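Arm build: progress report from the back bench

The arm project at the Drikdale workshop has moved on a good deal since the last newsletter, so it is time to bring everyone up to date, including those who only see it as the thing under the dust sheet by the compressor.

The frame is finished. The base plate was cut again after the first one flexed, and the new one is bolted straight through the bench with four coach bolts. Please do not undo these to get the bench away from the wall. The shoulder and elbow joints are running on second-hand Grosel motors, which came as a job lot with their gearboxes. Two had worn output shafts and have gone in the spares drawer. The rest turn freely and hold their position well enough for what we want.

The wrist took longest. Our first printed bracket split along the layers when the arm was stopped suddenly. The second was thicker and lasted three evenings. The one fitted now is aluminium, cut and drilled on the Bradetti mill, and it has given no trouble. Anyone wanting the drawing will find a copy in the blue folder.

That leaves the gripper, where most of the work is going at present. We settled on a two-finger design with parallel links, so that the pads stay square to each other as they open and close. It needs more pivots than a simple pincer and all of them have to be free of play, but it is much kinder to small objects. The links are black and the pads are white, which makes it easy to see where the pads are against the work.

Before letting the real arm loose on anything, we are trying each job in simulation on the workshop computer. The test job is dice on a square of brown paper: go to the middle one of three in a line, close on it, lift it, and leave its neighbours where they are.

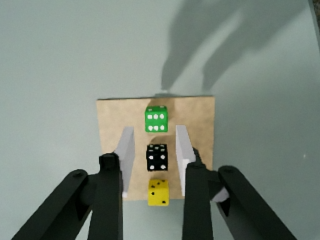 The clearance between neighbours is the difficult part. With less than a die's width to spare, a small error in the approach is enough to put the fingers in the wrong place. So far we have done 2,000 runs with the dice in a straight line and another 2,000 with the line turned at various angles. In the second batch, 17 runs ended with a neighbouring die knocked. Nearly all of those were at the steeper angles, where the wrist has to turn late in the move. Turning it earlier, while the hand is still well up, looks like the answer, and that change is being written now.

The simulation has its limits. It knows nothing about cable drag, and the friction values for the pads are guesses. We have a Sveinbjörnsson force gauge on loan until the end of December and will use it to measure how hard the real fingers press and when a die starts to slip. Those figures will then go back into the model.

Spending on the gripper stands at £70, mostly bearings and pins. The motors and the aluminium came out of last year's budget.

Still to do: a proper cable guide at the elbow, a cover for the shoulder gears, and a stop button that can be reached from either side of the bench. The arm will not be run under power with people nearby until the button is in. If you have a large red mushroom-head switch with a normally closed contact, leave it in the tray by the door with a note on it.

Work on the arm is on the usual club evenings from 7 pm. Soldering and filing are both needed, and you can learn either one on the night. Bring safety glasses if you have your own.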